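Flelow dye notebook: madder, second go, and the trouble with our tap water
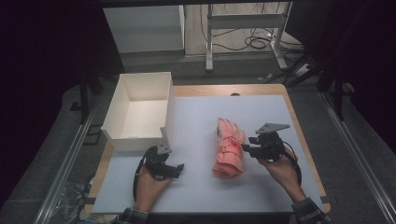 Page last edited May 13, 2018 by Siham Nasr

Picking up from the March pages, where I left off grumbling about brown. For anyone who skipped those: everything that came out of the madder pot in March was brick at best and mostly the color of a wet flowerpot, and I blamed the roots. I now owe the roots an apology! They were fine. I've been using the rest of that same Petridis bag this week and I'm getting real reds out of it (well, reds and one orange, I'll get to the orange).

So, heat. I went back through my own scribbles and on the page for the worst skein I had written "simmering nicely," which tells you everything. Madder does not want to simmer. The browns in the root come out when the bath gets too hot, and once they're on the wool they're on the wool. This time I babied it: roots in a mesh bag, soaked overnight in cold water, then brought up so slowly that I had time to clean the whole sink area and re-label the mordant jars, which badly needed it, two of them just said "white." Warm enough that I didn't want to leave my hand on the side of the pot, never a bubble. I kept it like that all afternoon with the lid on crooked and then let everything sit in the bath until morning.

The Vukier hot plate is a pain for this, by the way. The dial does nothing, nothing, nothing, and then everything. I ended up putting the old tile between the plate and the pot and that calmed it down a lot. Please leave the tile on the shelf next to it and don't use it as a coaster.

The yarn is all Clestameo two-ply, the undyed one, scoured the day before with the gentle soap. I had 4 skeins going and tied them with different numbers of knots so I could tell them apart after. Alum on all of them, same strength as last time. I thought hard about changing the alum too and then made myself not do it, or I'd never know what did what. (I say this every time. I usually change it anyway.)

Water is the part I wanted to get down while I remember. One knot went in with plain tap water. Two knots, tap water plus a good pinch of chalk. Three knots, rainwater from the barrel. Four knots, rainwater plus chalk. I used jars standing in a water bath for this so they'd all get the same heat, and I weighed out the roots for each jar, because eyeballing it is how I got into this mess.

One knot: a warm, slightly dusty red. Much better than March, still leans brown in the shade. Two knots: the winner, I think, a clear strong red with a bit of blue behind it. Three knots: orange! A really cheerful orange, like the inside of a ripe melon, and I'd happily make more of it on purpose. Four knots: close to two knots but a touch thinner, I'd want to try it again with more root.

That lines up with what the old recipe books say about madder liking hard water, which I'd read and nodded at and then completely ignored. Our tap water is apparently somewhere in the middle, hard enough to keep it from going orange and too soft to get it all the way to red. I did wonder if the pipes are adding a little iron, which would account for the dusty look. If anybody has the test strips, I'd like them back for a day.

Then I ran the leftovers. I never throw out a madder bath, there's always something left in it. Put some cotton scraps through the two-knot jar after the wool came out, and got a soft peachy pink, a bit uneven at the folds. The rolled cloth up top with the red string wrapped around it is in the salmon family I'm chasing on cotton, and the scraps came out paler than that and more yellow. Cotton needs its own mordanting, I know, I know. I just threw them in with alum and hoped. Next round I'll do the tannin step first like a grown-up.

Fastness: I've taped a strand of each to a card, covered one end with foil, and put it in the south window. Please don't move the card to water the plant, move the plant. Wash test was a quick one, warm water and soap with a bit of white yarn tucked in alongside. One knot bled a little. Two and four knots didn't leave anything I could see on the white. Three knots I forgot to do, it's still hanging up.

Costs, for the shared sheet: I've put 41 dollars down against Flelow for roots and chalk together. The yarn was already paid for. The Petridis bag is almost done, and I'd like to order the same again before they switch to the new crop, so that whatever I do next I'm comparing like with like.

To try:
Two-knot recipe again, full-size skein, big pot, tile under the pot.
Rainwater orange on the thicker yarn.
Cotton with tannin first, then alum, then the second bath.
A tiny bit of wheat bran in the jar. The books all mention it for brightening and I have no idea if it does anything.
Ask about the test strips.

Also the mesh bag has a hole in the corner and I spent far too long picking root bits out of wet wool with tweezers. I've sewn it up, badly. It'll need a real seam before anyone puts cochineal in it.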